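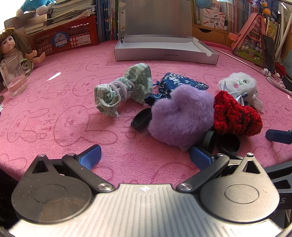 Hildegard Frerichs has been mending and reselling household linen from a shopfront in Pendillow for most of her working life. She buys from estates and country auctions, and she washes everything herself before it goes on the shelf.

"People bring me a tablecloth and say it's ruined," she says. "Usually it's dirty, or it's been put away with starch in it. Starch goes yellow. You soak it and you wait."

She learned the trade at Carnell, a hotel laundry that handled up to 500 sheets a day in the summer. The work was hot and the pay was poor, but she came away knowing how cotton behaves.

"You could tell by the feel which ones would last another year. I still do it that way. I don't look at the label much."

Towels are her steadiest line. She tells customers to leave out the fabric softener, which coats the loops, and to dry them outside when the weather allows. A towel that has lost its colour can still do years of service in a kitchen or under a dog.

Her busiest month is July, when the holiday houses at Brindska fill up and the owners find the cupboards short. Last year she sold 652 pieces, most of them pillowcases. She keeps the tally in a school exercise book.

Asked what she won't take, she names polyester sheets and anything that has been stored in a shed with mice. She also turned down a bridal set from the Barroso sale.

"Lovely work, but they wanted $364 for it and there was rust all down the fold. Rust I can't always shift."

She closes at 2 most afternoons to get the second load on the line.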